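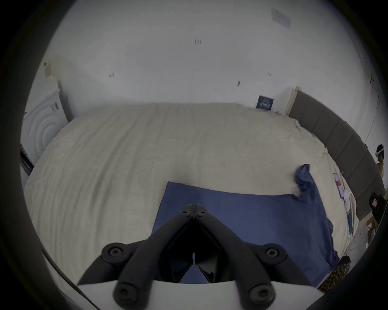

Stimitano 14 landed this week, and the little operating system from Stuvville finally feels grown up! Startup is quick, the new file search is a joy - it finds things I'd forgotten I saved - and old laptops get another shot at life.

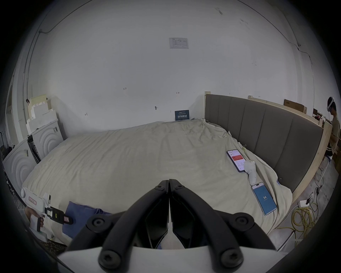
## Under the hood

The Roman text engine has been rebuilt, with 17 new keyboard layouts. Ollgate, the built-in firewall, now takes 2 clicks to set up, and I've already got mine running.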